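We use cookies to remember your settings. Accept | Manage

Jonah and the Very Large Fish: What Is Going On Here?
2020-10-07

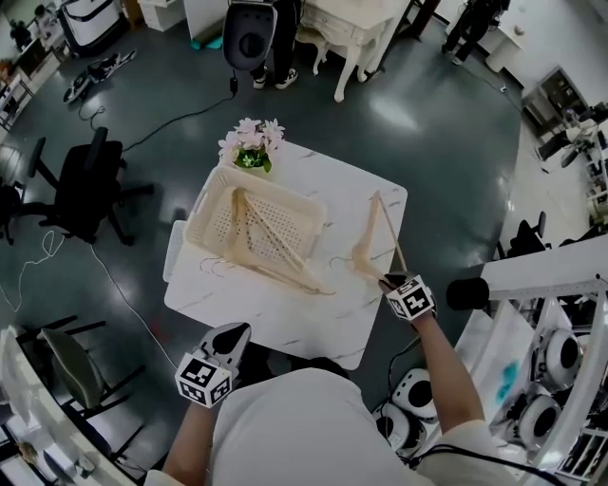
A basket of wooden clothes hangers, with one more hanger beside it.

You have probably heard of Jonah. He is the one who got swallowed. People remember that part, and it is a shame for Jonah, who did a few other things as well.

His story is one of the shortest books in the Bible. It has four chapters. You can read the whole thing before your toast gets cold, unless you are a very fast toast eater.

Who was Jonah?

Jonah was a prophet. A prophet's job was to carry messages from God to people, and the people were often not pleased to get them. God told Jonah to go to a city called Nineveh and tell everyone there to stop being so cruel.

Jonah got up right away. Then he went to the harbor and bought a ticket on a ship going the other way.

Why did he run?

Most children guess he was scared, and that is a fair guess. But the reason Jonah gives, near the end of the book, is stranger. He knew God was kind. He was worried that the people of Nineveh would say sorry and that God would forgive them. Jonah did not like the people of Nineveh and did not want them forgiven.

If you have ever hoped your brother would NOT apologize, so you could go on being mad at him, you and Jonah would have plenty to talk about.

Was it a whale?

The Bible says "a great fish." It does not say what kind. Whales get painted on Sunday school walls a lot (ours in Vurville has a blue one with eyelashes), but the book leaves it open.

First came a huge storm. Jonah told the sailors it was his fault and that they should throw him into the sea. They tried rowing instead, which was nice of them. It did not work, so over he went. He was inside the fish for three days and three nights, and he prayed a long prayer in there. Then the fish spat him out on dry land. The Bible does not mention a bath.

Did he go to Nineveh after that?

Yes. He gave a very short speech. Everybody listened, even the king, who took off his royal robe and sat in ashes. God forgave them all.

Jonah went outside the city and sulked.

How does it end?

With a question! God asks Jonah whether he should care about a big city full of people, and also many animals. We never hear Jonah's answer. You could try writing one for him.

Words to know

Prophet: someone who speaks God's messages.
Repent: to be sorry and turn around.
Sulk: you know this one.

More for young readers
Why Did Noah Send a Dove?
Ruth, Naomi and a Long Walk
What Is a Parable?

Vurville Children's Bible Pages | Contact us | Back to top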